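The Long Wait at Killstead

Killstead have not won an away game since July, and the schedule-maker, who has a sense of humor, has sent them to Mosquera. The oddsmakers opened the visitors as two-touchdown underdogs. By lunchtime the line had moved another 2 points in the wrong direction, which suggests that somebody in Killstead has a telephone.

Head coach Hervé Mallet took the news calmly. He takes everything calmly. Down 31 at the half against Soven, he was seen eating a pear.

"We're a second-half team," he told me, and there is some truth in it. Killstead's defense has given up fewer yards after the break than anyone in the league, largely on account of opponents sending in their backups and running the ball up the middle until it's time to go home.

The offense is a harder sell. Quarterback play has been steady in the way that rain is steady. The starter has thrown for 1,006 yards on the season, and his best pass, a lovely deep ball down the left sideline, was caught by a Kevero safety who thanked him for it afterward.

Still, people come. Killstead drew 3,000 for the last home game, in sleet, and 200 of them have signed up for the bus to Mosquera. Marcelle Moulin has made every road trip for nine seasons and brings her own cushion.

"You don't go to see them win," she said. "I've got television for that."
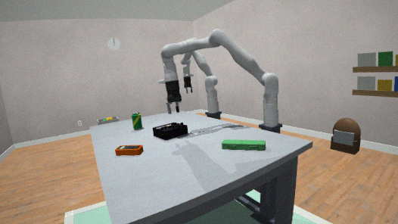
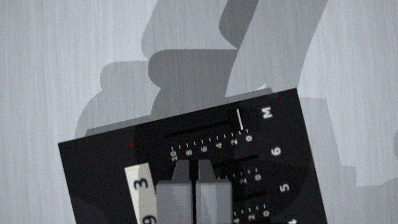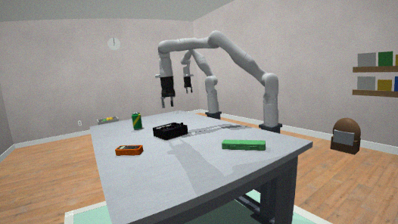 Mosquera, for their part, need this one. A loss would drop them behind Kevero on the tiebreaker and hand Soven the bye, and their coach has spent the week warning his players about overconfidence in the tone of a man who has already booked the hotel for the next round.

Their running game is the problem for Killstead. It goes left, nearly always left, and everyone in the league knows it goes left. Mallet says he has a plan for it. When I asked what the plan was, he said they would be putting more people on the left.

Kickoff is at one. The bus leaves at seven, and Moulin will have the seat behind the driver.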